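Batine arm - frequently asked questions

Last updated March 12, 2024

These are the questions that come in most often about the Batine build. If yours isn't covered, write to Mortimer Marchetti at the Tusden workshop. Replies can take a week.

What is Batine?

A tabletop arm with a two-finger gripper and a small camera at the wrist, meant to be built at home or in a shared workshop. We use ours mainly for handling cloth: picking up a garment, pulling it flat, making a first fold. It was started in August and is now on its second gripper.

What does it cost to build?

Ours came to 1,140 pounds, leaving out the computer and the table. The motors are most of that. If you already own a printer and a decent power supply you will spend less.

Do I need a special table?

No. Any solid table that doesn't rock will do. Ours has a wooden top and stands against a wall. Clamp the base on the side away from the wall and check the full reach of the elbow before you switch on.

A smooth top suits cloth work, as the fabric slides when the fingers push it. Wood grain has given us no trouble with the camera. A strongly patterned cover has, so take it off.

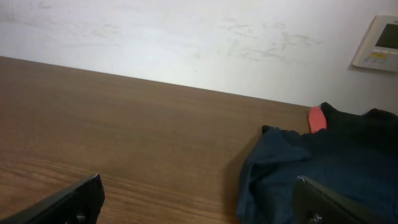 Leave the middle of the table clear when you start a session and put the cloth to one side. The home position opens the fingers wide, and anything standing between them will get knocked over the first time you forget.

Which fingers should I print?

The long ones with the angled tip. The short set in the older files was meant for blocks and is poor at getting under an edge. Black filament is best, because pale fingers confuse the cloth finder when the table is pale too. Print them solid at the tip. The screws go in from the side and should be snug but no more, or the plastic splits along the layers.

Can I use the Randerex controller board?

Yes, from version 5 of our software. Earlier versions only talk to the Toledo board, which is what our own arm still runs on. The wiring is different and the two diagrams are in separate files, so check the name at the top before you cut anything.

Why does it only pick up the top layer?

Usually the fingers are too high. Lower the grasp height by a millimetre and try again. If it then starts dragging on the table, the arm isn't level - go back and shim the base.

Thin cotton is harder than anything thick. Start with something like a sweatshirt and leave shirts for later.

My camera pictures are blurred. Is the camera faulty?

Probably not. The camera rides with the wrist, so whenever there is quick movement you will get some smearing, and folds and edges can look doubled. 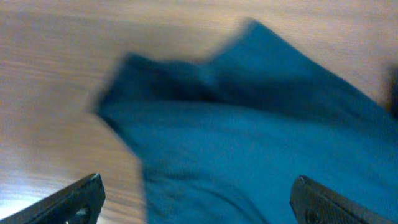 The software finds the cloth by colour first and edges second, so it copes with a fair amount of this. A plain, strong colour helps a lot. If every picture is soft with the arm standing still, the focus ring has moved. Turn it back and put a dab of glue on it.

More light also helps, as the exposure gets shorter. Use diffuse light from above. A desk lamp at the side throws hard shadows, and the edge finder will take those for folds.

How many practice runs does it need?

We recorded 1,424 before the first fold was any use, though a good part of those were thrown out later for bad labels. You can begin from our files and add your own. Expect to need more if your table height or camera angle is different from ours.

How long does a session last?

Ours run to roughly 31 minutes, then we stop and let the shoulder motor cool. It gets too warm to touch if you keep going.

Is it safe with children about?

It isn't strong, but the fingers pinch. Keep the stop button where you can reach it without leaning over the arm. Don't leave it running while you are out of the room.

Can I buy one ready made?

No. We sometimes have spare printed parts, and those are free if you collect them from Tusden.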